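Teleoperation Operators (Fixed-Term, Part-Time)
Funar Laboratory for Robot Learning, Waratum Institute

Reference number: 564
Posted: 27 February 2022
Positions available: 2
Supervisor: Hye-jin Sun

The Funar Laboratory invites applications for two part-time positions as teleoperation operator. The persons appointed will demonstrate manual tasks to a two-armed robot by remote control, and the recorded demonstrations will be used to train and evaluate control software. The positions are funded through the Ruvar project and are open to students and to members of the public.

Background

The Ruvar project studies how a robot may learn everyday handling tasks from people who have no training in programming. An operator sits at a control station, moves a pair of hand controllers, and the arms of the robot follow. Each completed attempt is stored as one demonstration. The current task set consists of tabletop work with small objects: picking up toy building bricks, passing them from one gripper to the other, placing them at a given position, and joining or separating them. Later task sets will include bags and soft packaging.

Operators work from the view of the robot's head camera and do not look directly at the table during recording. Most people need several sessions before they can judge depth comfortably in this way, and applicants should not be discouraged by a slow start. Paid training is provided in the first two weeks.
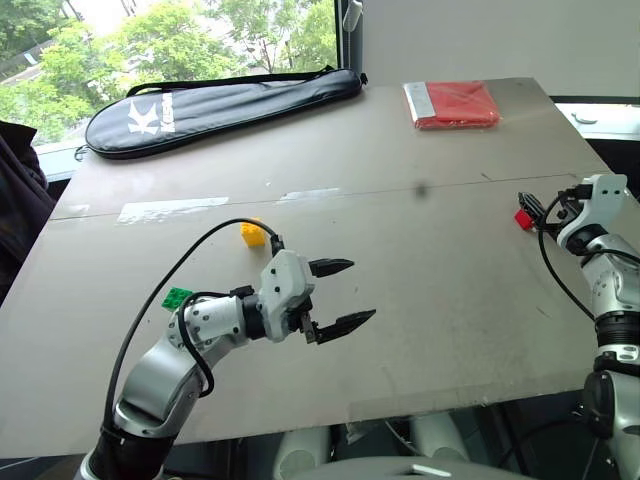

A demonstration is expected to be smooth, unhurried and complete. Operators are asked to mark failed attempts as such and to keep them, as the project also makes use of failures. Between attempts the operator resets the objects according to a written plan, which changes from session to session. Some sessions are instead recorded by hand guiding, in which the operator stands beside the robot and moves its arms directly.

Duties

Recording demonstrations by remote control and by hand guiding
Resetting the work surface between attempts
Labeling each attempt and entering short notes in the session log
Reporting faults, unusual arm movement or loose cables to the engineer on duty
Attending a monthly review of recordings

Requirements

Minimum age of 18
Good hand coordination and normal or corrected vision
Ability to sit for periods of up to 70 minutes, with breaks between periods
Working knowledge of written and spoken English
Prior experience with robots is not required. Experience with fine manual work of any kind will be viewed favorably.

Terms

Each appointment is for 102 hours in total, to be completed by the end of September. Hours are arranged with the supervisor. All operators must complete the laboratory safety course before their first session.

How to apply

Applicants should submit a one-page letter and a résumé to Eun-ji Seo, Project Office, Room 2, Kaczmarczyk Building, quoting the reference number given at the head of this notice. Selected applicants will be invited to a short practical trial at the control station. Applications will be reviewed as they are received until both positions have been filled.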